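Synthetic rattan bread baskets – cleaning and shape retention
Forum: Front of House Equipment > Serviceware
14 replies, showing first page

drainboard_ed
Posted Monday 7:42 am

Looking for input on woven poly baskets for table bread service. We are replacing real willow, which sheds splinters and failed us on a health inspection for trapped crumbs. Requirements: rectangular, rolled or braided rim, flat floor, fits a folded 16 inch napkin, survives a commercial dishwasher. I have a quote from Amrani for 592 units at case price. Before I sign I want to know what happens to the shape after a few months of use.

pantry_south
Posted Monday 8:15 am

We run the Amrani rectangular in two dining rooms. The weave itself holds up. Strands do not fray the way willow does. What moves is the outline. The long sides and corners relax after enough hot cycles, and once a basket has spread it no longer nests with the others. You end up with a leaning stack.

Wash upside down, single layer, nothing on top. Pull them before the heated dry.

tk_linen
Posted Monday 8:31 am

Disagree with putting them through the machine at all. Check the supplier's sheet. The ones we bought from Clutside were listed as hand wash, and the salesman still told us dishwasher. Soft brush, warm water, mild detergent, air dry on a wire rack. We have not had one change shape.

pantry_south
Posted Monday 8:50 am

Hand washing is fine at your volume. At 2,000 covers a week I am not paying someone to brush baskets.

drainboard_ed
Posted Monday 9:22 am

Same issue on labor here. I asked for a sample last week and put it on the prep table to check the outline. My notes so far: braided border goes all the way around, corners rounded, walls slope in to a flat floor. The left side seems to bow outward very slightly. No wire in the rim that I can feel. I squeezed the long sides together by hand and they came back on their own.

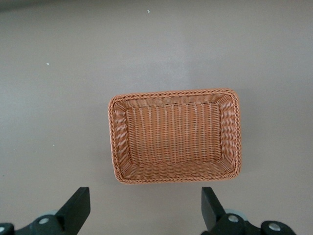
oldmill_supply: A wire rim is worth asking for by name. Most sellers offer the same basket with and without it and the listing won't say which. Wired rims keep their outline longer, but the wire will rust where the two ends meet, and then you get a brown stain on the napkin. Stainless wire exists. It costs more and has a longer lead time.

drainboard_ed
Posted Monday 9:58 am

Lead time is not a problem. We don't open the second room until April. Will ask for stainless.

Second question – sloped walls or straight? Sloped nests, straight holds more rolls. I lose usable floor area with the slope but storage is tight.

tk_linen
Posted Monday 10:10 am

Sloped. Straight walls do not nest, and a shelf of baskets that don't nest is mostly air. Also easier to get a brush into the seam where the floor meets the wall. That seam is where the crumbs go, on every one of these, regardless of brand. Sesame is the worst.

gravel_and_rye
Posted Monday 10:37 am

Compressed air. We turn ours over, knock once on the edge of the bin, then blow out the seam from the outside at 30 psi. Takes a few seconds each. Do this before any water touches them. Wet flour in a weave sets up like paste and then you need a toothbrush.

pantry_south
Posted Monday 10:49 am

Air just moves the flour around the dish room. Line the basket and the question goes away. A napkin folded in thirds covers the floor and both long walls.

gravel_and_rye
Posted Monday 11:05 am

It does not go away. Guests pull the napkin over the bread and the crumbs go down the short ends. Open up a month-old lined basket and look at the seam.

pantry_south
Posted Monday 11:12 am

Then fold it longer. We have done it this way for 3 years.

hx_catering
Posted Monday 12:20 pm

On color: the warm tan shades hide butter stains better than the pale ones. Dark brown hides everything, including things you would want to see. We bought dark brown from Drurkorer and went back to tan at the next reorder. Keep them away from windows in storage. Ours sat in a sunny hallway at the Bruvport location and one side of every stack faded.

drainboard_ed
Posted Monday 1:44 pm

Useful. Current plan: sloped wall, tan, stainless rim wire if they have it, one case first and the balance later. I will put half the case through the machine and hand wash the other half, then measure the long side at the rim on both groups.

tk_linen
Posted Monday 2:03 pm

Measure at the middle of the side as well as the corners. The corners will tell you very little. And mark the baskets underneath with a paint pen or the two groups will be mixed by the end of the first shift.

oldmill_supply
Posted Monday 2:26 pm

Paint pen comes off in the machine. Use a colored zip tie through the rim and trim it flush.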